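Replacement Filters for the Meeting Room Air Cleaners: Notes on the Change of Supplier

Posted by Obadia Mrema

Readers of these pages will recall that the reading rooms at Irkgate were fitted with portable air cleaners two winters ago. The units have given satisfactory service. The question of replacement filters has proved less simple, and several members have written to ask why the filters now in use carry a different name from the one printed on the cabinet. I set out the position below as I understand it, having been responsible for the ordering since June.

The machines are the Koech floor-standing model, of which we have 11. Each takes a single cylindrical filter with a fine outer mesh, a pleated paper layer and an inner core of carbon granules. The manufacturer's own filter is sold under the Koech name. Compatible filters are offered by two other firms, Ullimeo and Stundent, and both are listed as suitable for our model and for the smaller table model that preceded it.

The Koech filter costs £41. The Ullimeo filter is cheaper by a fair margin, and the Stundent filter falls between the two. All three firms advise replacement after six months of daily use. Our own units run only during opening hours, and the indicator light on most of them comes on a good deal later than that. The light is a simple timer. It takes no account of the condition of the filter, and it must be reset by hand after each change by holding the lower button until the display clears.

I began with a trial of the Stundent filter in the two rooms on the ground floor. It fitted without difficulty. The seal at the base was slightly thicker than that of the original and required a firm quarter turn before the cabinet door would close. No change in noise was noticed on the lowest setting. On the highest setting there was a faint whistle from one unit, which stopped when the filter was taken out and seated again.

The Ullimeo filter was tried upstairs. It arrived well packed, with a plastic pull tab at the top that makes removal much easier. The carbon layer gave off a noticeable smell for the first week, and Glykeria Gavalas, who uses the upper room for her language classes, asked that it be moved elsewhere. It was transferred to the corridor, where it remains in use. Those who are sensitive to such smells may wish to run a new filter in an empty room with the window open before putting it into normal service.

On balance I have placed the present order with Stundent. The terms of return were clearer, delivery took four days, and the outer mesh can be cleaned with a soft brush without coming away from its frame. The Koech filter remains a sound product and I would not discourage anyone from buying it for use at home, particularly while a cabinet is still under guarantee. Members should read the wording of their own guarantee before fitting any other make. 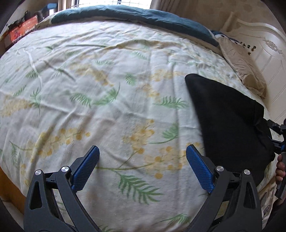
Irkgate, 16 February 2023

A short addition to the above, following correspondence received. I have been asked whether the filters may be washed. They may not. Water damages the pleated layer, and a filter that has been wetted should be discarded. The outer mesh alone may be brushed or gone over lightly with a vacuum cleaner, with the machine switched off and unplugged.

I have also been asked whether one unit is sufficient for a bedroom. The Koech handbook gives a figure of 300 square feet for the table model and 516 for the floor-standing model, in each case on the highest setting. Most people will find that setting too loud for sleeping, and should allow for a lower rate of cleaning overnight. The cabinet should stand clear of curtains and bedding, with a hand's width of space on every side.

Used filters go in the general waste. Please tie them in a bag before carrying them downstairs, and write the date of the change on the card inside the cabinet door. Spare filters are kept on the second shelf of the store cupboard, in their sealed wrappers, and the key is held at the front desk.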